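Feb 7, 2023

Police were called to a break-in at a ground-floor flat on Rinport Road just after 2 this morning. A neighbour heard glass and rang it in.

Officers say a laptop and 300 in cash were taken. The occupants were away – no injuries.
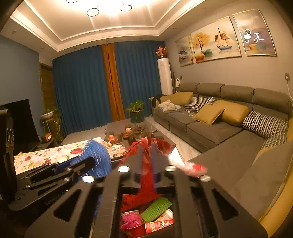 Ring lights and blue curtains in a living room.

A car was also broken into behind the Zoletti bakery, about 80 metres away. Police haven't said if the two are linked.

It's the street's fourth burglary since November. No arrests so far.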